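How do I split a water bill when the two meters don't seem to agree?

Posted in Home and Utilities > Bills and Meters
Asked by Irena Zawadzka

We own a two-family house in Trundville. My husband and I live downstairs and our tenant, Rosaire, has the upstairs. The city sends one water and sewer bill for the whole building every three months and we have always just charged him a third. When the bathroom upstairs was redone, the plumber put in a separate meter on the line going up there, so this is the first bill where we could charge by actual use. I sat down with the bill and the calculator, did it twice, got the same answer both times, and the answer looks wrong.
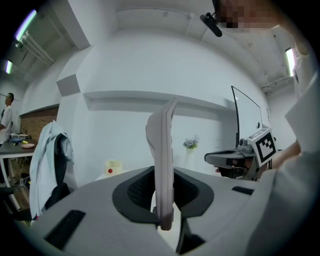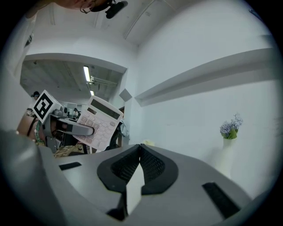

What the bill says

Service charge, $19.00
Water and sewer usage, 11 units, $143.00
Total, $162.00

There is no late fee or anything carried over. The rate is the same for every unit, $13.00 with water and sewer combined.

What the upstairs meter says

It is a Gravik, a round brass one with a plastic cap, under the sink behind the access panel. I wrote down 693 at the start of the period and it says 701 now. There are also some red numbers to the right, which I left off because the plumber told me to ignore them. So that is 8 used.

What I did

8 out of 11 units, times $162, comes to $117.82. That would mean one person upstairs used almost three quarters of the water in the house, and the two of us downstairs, with the only washing machine and the only dishwasher, used the rest. Rosaire works long shifts and is away a lot of weekends. He was polite about it but he asked me to check, and I would have asked too.

Is the new meter bad? Or is there a leak up there after all? I looked at the toilet and under the sink and didn't find any water. I'd like to get this right before I hand him a number, and also know how to do it every time from now on. The lease says he pays "his share of water and sewer" and doesn't say how it is worked out.

3 answers

Answer from Silvan Koller
Marked as accepted by the asker

Your meter is most likely fine. You are mixing two different units.

City water bills in the US are usually in units of 100 cubic feet, written CCF or HCF, or in units of 1,000 gallons. Many of the small meters sold for submetering read in cubic meters. Look at the face of the Gravik. If there is an m3 printed on it, with the 3 small and raised, that is your whole problem. Then look at the back of the bill, or the small print under the usage table, for what the city means by a unit.

I'll assume the meter is in cubic meters and the bill is in CCF. If either one is different, the method is the same but the conversion changes.

1 cubic meter = 35.31 cubic feet = 264.2 gallons
1 CCF = 100 cubic feet = 748 gallons

Step 1. Convert the upstairs use. 8 cubic meters x 35.31 = 282.5 cubic feet. Divide by 100 and you have 2.825 CCF.

Step 2. Multiply by the rate. 2.825 x $13.00 = $36.73.

Step 3. Deal with the service charge separately. It doesn't depend on use, so it shouldn't be split by use. Two apartments, half each, is the usual way. $19.00 / 2 = $9.50.

Step 4. Add them. $36.73 + $9.50 = $46.23 for upstairs. You pay the remaining $115.77.

Check it for sense. 2.825 CCF is 2,113 gallons over three months, so 23 gallons a day and a bit. For one person who is often out and has no washing machine upstairs, that is low but believable. The building as a whole used 8,228 gallons. The two of you would be at 68 gallons a day between you, laundry and dishes included. Nothing strange there either.

About the red numbers: the plumber was right for billing purposes. They are fractions of a cubic meter. With a small user, though, dropping them makes a difference. If your first reading was 693.9 and the second was 701.1, the real use was 7.2 and not 8. I would write down at least the first red digit every time. It evens out over the year if you don't, because each period starts where the last one ended, but single bills can be off by several dollars and people notice.

For next time, keep a sheet with the date, the upstairs reading with one red digit, the city's units, and the rate. The rate will change at some point. Take it from the bill each time by dividing the usage charge by the units. That only works if the rate is flat like yours. Some cities charge more per unit above a certain amount, and then you have to decide who gets the cheap units. Most people use the average price per unit and leave it there.

Comments on this answer

Irena Zawadzka: It does say m3, very small, next to the brand name. The bill says "1 unit = 100 cu. ft." on the back page. Thank you. I had the bill and the meter numbers side by side and it never crossed my mind that they were different things. I'm going to start writing the red digit down.

Rosaire Lemieux: I'm the tenant. Irena sent me the link. $46.23 is less than the third I used to pay so I have no complaints.

Silvan Koller: A third of $162 is $54, so yes, a little less.

Liesl Moser: Should the sewer part be the same for both? We have the same kind of setup and a garden. Our city charges sewer on everything that goes through the main meter, including what goes on the lawn.

Silvan Koller: In that case the garden water is on the main meter and not on the upstairs submeter, so the downstairs household pays for it under this method, sewer included. If the tenant uses the hose too, that is something to agree on separately.

Answer from Seraina Moser

We have a rental over the garage and I gave up on meters. I split by number of people. Three people in the building, one of them is the tenant, so he pays one third. Takes five seconds and there is nothing to read or convert. You were already doing this and it sounds like it was working. Submeters have to be replaced eventually, and then somebody has to pay for that.

Also check the toilet. It is always the toilet. Ours ran for most of a winter and I only found out from the bill.

Comments on this answer

Irena Zawadzka: I did consider going back to the third. But the meter is in and paid for, and if he gets a roommate or we have family staying for a month I'd rather have a number to go by.

Silvan Koller: Splitting by headcount is allowed in many places and it is simple. It does mean that whoever uses less pays for whoever uses more. Fine if everyone agrees.

Answer from Liesl Moser

Silvan has the math. A few practical things from doing this for a while in our own two-family.

Read on the right day. The bill shows the dates the city read the main meter. If you read the upstairs one two weeks later, you are comparing different periods. Our city prints the next reading date at the bottom of the bill, so I put that on the kitchen calendar. A day or two off doesn't matter.

Take a photo of the dial when you read it and text it to the tenant. We had one argument over a 1 that might have been a 7 and have done it this way ever since. With the meter being inside his apartment you have to go in to read it anyway, and in most places that means giving notice. Or let him read it and send you the picture. We do ours on a Saturday when everybody is home.

Test for a leak with the meter. Shut off everything upstairs, every faucet, and don't flush. Most of these meters have a small star wheel or triangle on the face that turns with very little flow. Look at it, then wait half an hour and look again. If it has turned, something is running. For the toilet, put a few drops of food coloring in the tank and wait without flushing. Color in the bowl means the flapper leaks. A new flapper costs very little and takes ten minutes. Ours was a Gisler and I could only find the exact part at the plumbing supply place, but a general one from the hardware store fit the downstairs toilet fine.

Hot water. If the water heater is downstairs and feeds both apartments, make sure the submeter counts the hot line too. Many plumbers put one on the cold line only, because that is what they can reach. Then the tenant's showers land on your side of the bill. This could also be why his number came out so low. Two pipes go up to an apartment, normally, if it has no heater of its own. See whether the meter is on one of them or before they divide.

Put it in writing. "His share" is going to be a problem sooner or later. Ours is one paragraph: metered use at the city's rate, plus half the service charge, and if the meter fails we go back to a third until it is fixed. Both signed it. Look up your state and city rules before you do this, too. Some places require a certain type of approved meter before you can bill a tenant from it, and some don't let you charge more than the utility charges you. The city water office told me ours over the phone.

Last thing, if you ever want to skip the paper, there are bill splitting programs. I tried Surnico for one bill and went back to my sheet. It wanted all the readings in gallons.

Comments on this answer

Irena Zawadzka: He has his own small electric heater in the hall closet, so there is only one pipe going up. I checked with the plumber and the meter is ahead of the heater, so hot and cold both get counted.

Liesl Moser: Then you're all set.

Rosaire Lemieux: Did the food coloring. Left it while I made dinner, no color in the bowl. Little triangle on the meter isn't moving either.

Irena Zawadzka: We are going to write up the paragraph for the lease. His renewal is in October so it can go in with that. Does the part about the meter failing need to say who pays for a new one?

Liesl Moser: Ours says the owner does. It's our meter.

Related questions

Does a water softener use enough water to show up on the bill?
Main meter moved but we were away the whole month
Can a landlord pass on the sewer charge for a vacant unit?
How to read a meter with a needle and no digits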